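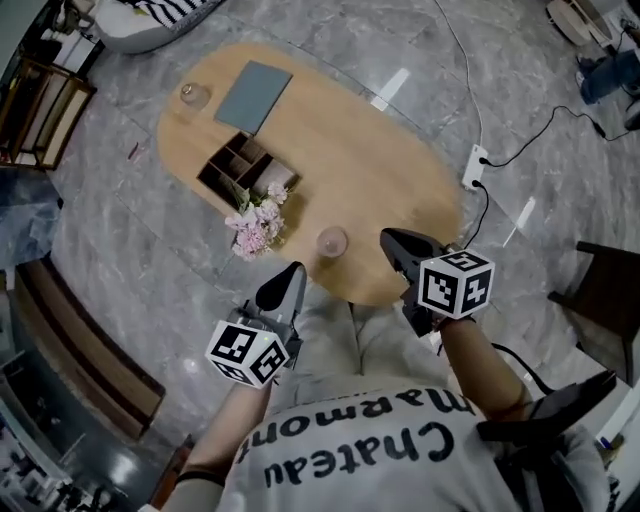
How to Fix a Sticky, Cloudy Wood Table Without Stripping It

I bought my kitchen table at a yard sale in Lurnmont, and for the first year I thought it was just a naturally grubby piece of furniture. You'd wipe it down, it would look fine for an hour, and then your sleeves would start grabbing at it again. If you've ever peeled a magazine off a tabletop and left half the cover behind, you know what I mean.

I was all set to sand the whole thing back to bare wood. I'd even priced it out — a refinisher over in Mtshali wanted $308, and that was if I hauled it there and back myself. Then I tried cleaning it properly first, and the finish underneath was fine. It had been wearing a coat of old polish, cooking grease and dish soap, all of it built up in layers. The whole job cost me less than lunch and took one afternoon plus a night of leaving it alone (the hard part!).

So this is what I do now, whenever a table gets that tacky, milky look.

First, find out what you've got

Pick a spot nobody will ever look at. Under the edge is good, or the inside of a leg up near the top. Put a little rubbing alcohol on a cotton swab, hold it there for ten seconds or so, and rub.

If the finish goes soft and comes off on the swab, you probably have shellac, and you need to go very easy with anything wet. Skip the soapy wash below and stick to mineral spirits. If nothing much happens, it's more likely varnish or polyurethane and you can relax a bit. Lacquer falls somewhere in between. It may go a little tacky with alcohol, but it really melts with lacquer thinner, so if you're not sure, treat it like the delicate one.

One more test. Scratch the gunk lightly with your fingernail. If you can roll it up into little gray crumbs, that's buildup and this page will help you. If the finish itself is gummy all the way down to the wood, it has broken down, and cleaning won't bring it back. I've had one chair like that. I cleaned it three times before I gave up and stripped it, and I would like those evenings back.

What you need

Mineral spirits (the low-odor kind, if you're indoors)
Dish soap, the plain sort
A bucket of warm water and another of clean water
A pile of cotton rags, old T-shirts are perfect
A soft toothbrush
0000 steel wool, and it does have to be the four-zero kind
Paste wax
Nitrile gloves

I use Nukon wax because it's what the hardware store near me carries, and it came in a tin for 89 cents more than the store brand. I have no strong feelings about it. Any clear furniture paste wax should do, as long as it isn't the kind with silicone in it, which makes a real mess for anyone who wants to refinish the table later.

Step 1: The soapy wash

A few drops of dish soap in the warm water. Wring your rag out until it barely feels wet, then wring it again. You want damp. Standing water gets into joints and veneer edges and then you've got a whole different project on your hands.

Work on a patch the size of a dinner plate, wipe it, rinse with a rag from the clean bucket, and dry it right away. Then move to the next one. My water looked like weak coffee after the first third of the table, so change it when it gets gross.

Use the toothbrush on the rim and any grooves. If your table has leaves, pull them apart and do the edges where they meet. Mine had what I can only describe as fossilized pancake syrup in there.

Let it all dry for at least an hour.

Step 2: Mineral spirits

Open the windows. Put your gloves on. No candles, no gas burner going, no cigarettes.

Soap takes care of food and fingerprints, but old polish and wax mostly ignore it, and this is where they come off. Dampen a rag and rub with the grain in long strokes. Flip to a clean side as soon as the rag turns yellow or brown, and it will. I went through six rags on the top alone, and I could have used more if I hadn't got cheap and started reusing the corners.

Keep going until a fresh rag comes away close to clean. Then wipe it dry and go do something else for half an hour. It may look a bit dull and streaky when you come back. Mine looked awful. Don't panic, it's just bare of wax.

About those rags: lay them out flat outside until they're completely dry, well away from the house, then check how your town wants them thrown out. Please don't wad them up in the kitchen trash.

Step 3: Cloudy spots and rings

White rings are usually moisture trapped in the finish or the wax, and a lot of mine left with the mineral spirits. For the ones that stay, put a dab of paste wax on the steel wool and rub very lightly along the grain. Ten strokes, wipe, look. Ten more if you need them. It's easy to get enthusiastic here and end up with a dull patch, so stop a little sooner than you want to.

Black rings are a different animal. Those are normally down in the wood itself, and they won't move without taking the finish off. I have one near where the coffee maker used to be and I put a fruit bowl on it.

Step 4: Wax

Less than you think! A lump the size of a walnut folded into a square of T-shirt did half my table. Rub it on in circles, let it haze over (the tin will say how long, mine said fifteen minutes), then buff with the grain using a clean rag.

If it feels greasy afterward, you either used too much or buffed too soon. Leave it overnight and buff again. If it's still smeary in the morning, a quick wipe with mineral spirits takes the wax off and you can have another go.

I don't set anything on it until the next day, and I wait a couple of days before putting anything hot down, even with a trivet.

Keeping it that way

Damp cloth, dry cloth, done. No spray polish, at least not week after week, as that's how mine got into such a state in the first place. I re-wax once a year in July, when I can have every window open, and it takes me twenty minutes.

A few things people have asked me

Can you use vinegar? You can, heavily diluted, but I've seen it leave older finishes looking flat and I don't think it does anything the soap doesn't.

What about oil soap? It's fine now and then if you rinse it off. Mostly people don't rinse it.

Does this work on veneer? Yes, mine has some. Be stingy with the water and keep the steel wool away from any lifting edges.

Will it work on the chairs? Yes, and start with the arms and the top of the back, where hands go. I did a set with the Jaster brand wax someone gave me and the color was a touch too orange, so check that yours says clear.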